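# Établi profilé Murus, plateau blanc

Murus est un poste de travail à plateau blanc et montants en profilé d'aluminium. Il est destiné aux bureaux d'études, aux salles de travaux pratiques et aux petits laboratoires qui doivent fixer du matériel directement sur le plan de travail. Le poste est conçu et assemblé par Zukex dans son atelier de Jullville.

Le modèle remplace l'ancien Murus à piètement soudé. Les plateaux des deux versions ne sont pas interchangeables, les points de fixation ayant été déplacés vers les bords. Les montants et les équerres de l'ancienne série restent en revanche utilisables sur la nouvelle.

## Plateau

Le plateau est blanc sur ses deux faces. Il est livré plein, sans perçage, ou percé selon le plan du client. Une fois usée, la face supérieure peut être retournée, à condition que les perçages soient traversants. Les chants sont posés en atelier et ne se remplacent pas sur site.

Le blanc marque. Les frottements de métal, les semelles d'appareils et les traces de feutre laissent des traits gris qui partent pour la plupart avec un chiffon humide et un peu de savon neutre. Les éponges abrasives matent la surface et sont à éviter. Pour les travaux de soudure ou de collage, prévoir un tapis de protection, proposé en option.

## Montants et fixation

Les montants verticaux sont en profilé d'aluminium anodisé naturel, rainuré sur les quatre faces. Chaque pied de montant est tenu au plateau par une équerre à deux vis. Ce montage convient aux charges légères : éclairage, écran, bras porte-câble. Pour un équipement qui exerce un effort latéral, il faut doubler l'équerre sur la face opposée ou relier deux montants par une traverse haute.
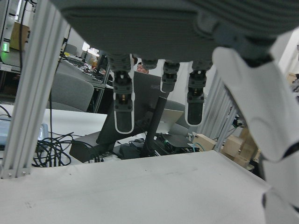
Les rainures acceptent les écrous en T standard de la gamme Zukex, qui s'insèrent par la face sans démonter le profilé. Ceux d'autres fabricants peuvent convenir, mais nous ne garantissons pas leur tenue au serrage. Les embouts noirs qui ferment le haut des profilés sont livrés dans le sachet de visserie.

Les montants peuvent être commandés seuls, par paires ou en cadre à barres parallèles. Le cadre arrive monté et équerré. Sa hauteur est fixée à la commande et ne se règle pas ensuite.

## Passage des câbles

Les câbles peuvent descendre le long d'un montant, maintenus par des clips à enfoncer dans la rainure, ou passer sous le plateau dans une goulotte ouverte. La goulotte se visse sur la traverse arrière. Elle n'est pas prévue pour recevoir un bloc multiprise, qui se monte à part sur une platine.

Sur les postes où le matériel change souvent, les clips sont plus pratiques que la goulotte. Compter 12 clips pour un poste à deux montants. Au-delà, les câbles de forte section se croisent mal en pied de montant et il vaut mieux répartir les descentes des deux côtés.

## Contenu de la livraison

- un plateau blanc, plein ou percé
- un piètement à quatre pieds, avec vérins de mise à niveau
- deux montants verticaux et leurs équerres
- un sachet de visserie de 54 pièces, écrous en T compris
- une clé six pans et une clé plate de 13
- une notice de montage en français

Les clips, la goulotte, la platine de multiprise et le tapis de protection sont vendus séparément.

## Montage

Le montage se fait à deux personnes. Assembler d'abord le piètement sans bloquer les vis, poser le plateau, régler les vérins, puis serrer l'ensemble. Les montants viennent en dernier. Contrôler leur aplomb avant le serrage définitif des équerres, puis reprendre le serrage après quelques jours d'utilisation.

Le perçage du plateau par le client est possible. Utiliser une mèche à bois neuve, percer depuis la face visible et garder une cale martyre dessous. Laisser 20 mm au minimum entre le bord du trou et le chant.

## Compatibilité

Les accessoires Habte à fixation par rainure (lampes, supports d'écran, bacs suspendus) se montent sur les profilés Murus sans adaptateur. Les tiroirs Habte demandent une entretoise, à préciser lors de la commande. Deux postes Murus peuvent être accolés par le petit côté avec le kit de jonction.

## Commande et délais

Le poste est fabriqué à la commande. Les plateaux pleins partent en premier ; les plateaux percés demandent la validation d'un plan coté, à joindre en PDF ou en DXF. L'atelier de Jullville ferme une semaine en avril, et les commandes reçues pendant cette période sont traitées à la réouverture.

Pièces détachées disponibles : équerres, vis, écrous en T, embouts, vérins. Indiquer la version du piètement (soudé ou vissé) dans toute demande.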